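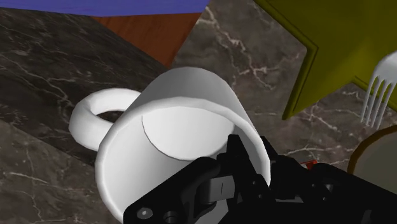 Une tasse blanche couchée sur un plan de marbre sombre, l'anse à gauche. Image de synthèse.

J'ai dix minutes de marche entre mon lit et mon travail, et pendant des années je les ai faites le ventre vide, un gobelet en carton à la main. Je buvais mon café comme on avale un cachet. Depuis décembre, je m'assois. Je prends une vraie tasse, lourde, avec une anse où passent deux doigts, et je ne fais rien d'autre jusqu'à la dernière gorgée. Je voudrais défendre ici cette petite chose, le café bu assis, parce qu'elle m'a rendu mes matins et que j'en parle déjà beaucoup trop à mes collègues !

Tout est parti du Laizer, un café de quartier à Nurnevon, onze tabourets dépareillés et un comptoir où l'on se cogne les genoux. On n'y sert rien à emporter. La première fois, j'ai trouvé ça franchement agaçant : j'étais en retard, il pleuvait, je suis quand même resté debout à finir ma tasse en soufflant dessus. La deuxième fois, j'ai pris un tabouret. À ma gauche, deux livreurs parlaient de la fermeture du pont, à ma droite une dame remplissait ses mots croisés au stylo (au stylo, quelle assurance). J'ai appris en un quart d'heure plus de nouvelles de ma ville qu'en un mois d'écran.

On me répond que c'est un luxe. Je comprends l'objection, j'ai eu des horaires qui ne laissaient pas cinq minutes de jeu, et je ne vais pas faire la leçon à quelqu'un qui prend le train de l'aube avec un enfant sous le bras. Mais beaucoup d'entre nous courent par habitude. Le gobelet nous donne l'air occupé, et on finit par y croire. Essayez une fois, un matin ordinaire, à la cuisine, téléphone dans la pièce d'à côté. Les trois premiers jours, on s'ennuie ferme. Ensuite on entend la rue, le voisin du dessus qui cherche ses chaussures, et le café a un goût, un vrai goût, parfois mauvais d'ailleurs, ce qui m'a poussé à en changer.

Et puis il y a l'objet. Une bonne tasse garde la chaleur, pèse dans la main, se pose avec un bruit mat. La mienne vient du marché de Claltent, où un potier liquidait les restes d'une série. Le bord est un peu épais, j'adore ça. Je l'ai ébréchée dès la première semaine et je la garde.

Le Laizer parle d'ouvrir une deuxième salle près de la place, avec de grandes tables. J'espère qu'ils ne céderont pas sur les gobelets. Si vous passez par là un matin de semaine, prenez le tabouret du fond, celui qui penche : on y voit toute la rue.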